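# Chapter 6: Repeats, Big and Small

My grandmother's kitchen in Brorkstead had a yellow wallpaper with teapots on it, and I spent a good part of my childhood trying to find the place where the teapots started again. I'd pick one with a chip in the spout, then run my finger up the wall until I found its twin. I didn't know it then, but I was measuring a repeat — and that's where we're going to start.

A repeat is the smallest piece of a pattern you need to make all the rest. Slide it sideways, slide it up, and you can cover a wall, a bedspread or the side of a bus. Its height is the number you'll see on the back of a roll, and it's the number that decides how much paper you waste!

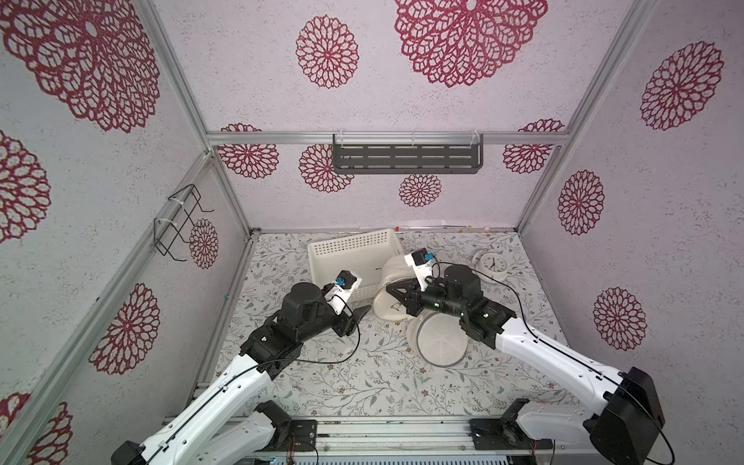

*Photo: Pundside Picture Library*

Back to my grandmother's teapots. Say the repeat is 88 centimetres high and your wall is 242. You can't just cut 242 off the roll each time, as the second strip has to line up with the first. With a straight match, you need three full repeats for every drop, so 264 centimetres, and the extra 22 goes in the bin (or lines a drawer, if you're my family). Small prints are kinder to your wallet. Big showy ones look lovely and eat paper like nothing else.

Then there's the half drop, my favourite. Every second column slides down by half the repeat. If the motif comes round every 242 centimetres, which is enormous, its neighbour sits 121 lower. The eye has a much harder time finding rows in a half drop, and the whole wall feels looser and a bit more like a garden. 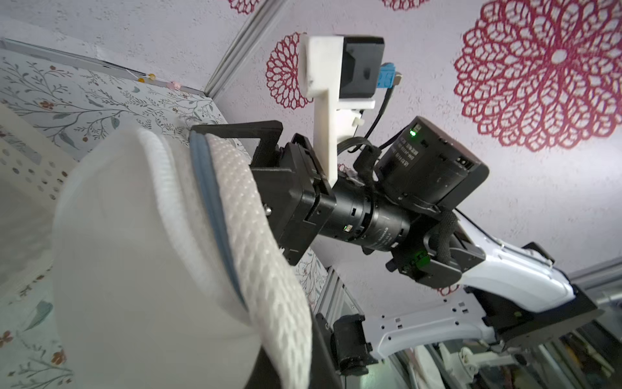 *Fig. 6.2. Crimson flowers on a pale ceiling, with a vine paper on the wall.*

Scale comes next, and people get nervous about it. I was taught that small rooms need small patterns, and I believed it for years. Then I rented a tiny flat in Pundside where someone had hung a paper with cabbages the size of dinner plates, and I loved it from the first morning. The room had four cabbages across its narrow wall and that was plenty. A tiny sprig in the same spot would have given me hundreds of little dots to look at while I ate my toast.

What matters more, I think, is how far away you stand. Up close a fine stripe is a stripe. Walk down the hall and it melts into a plain colour, often a greyer one than you'd guess from 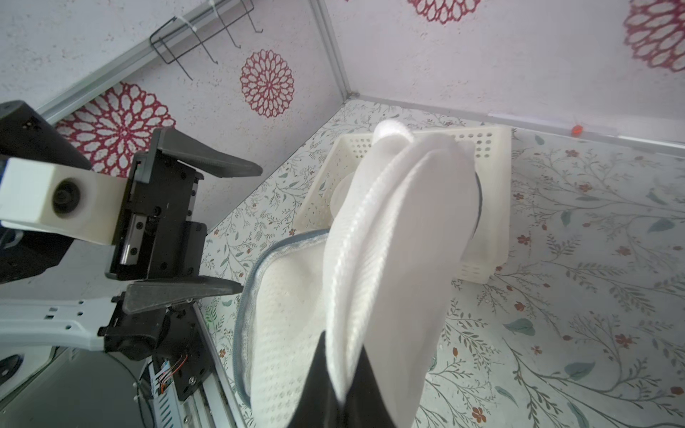
the sample in your hand. So pin your sample up, go as far back as the room allows, and squint. Do it again at night with the lamps on. The old sample books from the Pons mill had a page of 400 squares of the same leaf in different sizes and colours, and my students always pick a different favourite from across the room than they did at the table.

Colour count matters too. More colours once meant more blocks or rollers, and every one had to land in the right place. A two-colour design done well can still look rich, and I'd like you to try one before you reach for a third.
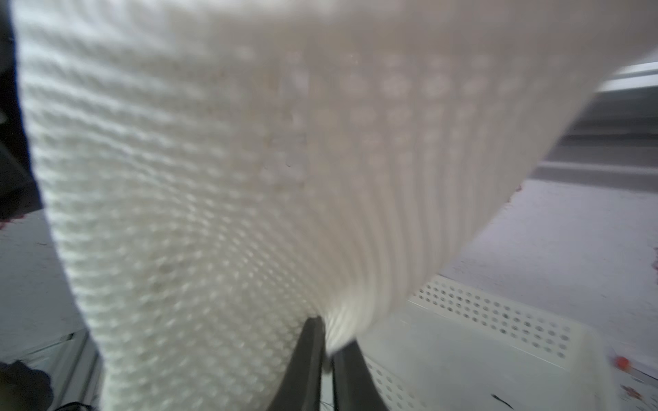
One student in Pleltevbridge told me that all this measuring takes the fun out of it, and that she'd sooner draw a flower and see what happens. Fair enough! I do that too, on most wet afternoons. But draw your flower on squared paper, let one petal run off the right-hand side, and bring it back in on the left at the same height. You've made a repeat and had your fun as well.

**Before you read on:** find one patterned thing at home, mark where the repeat begins and ends, and write down its height and width. Bring a tracing of it to Section 6.1, where we'll turn it into a half drop.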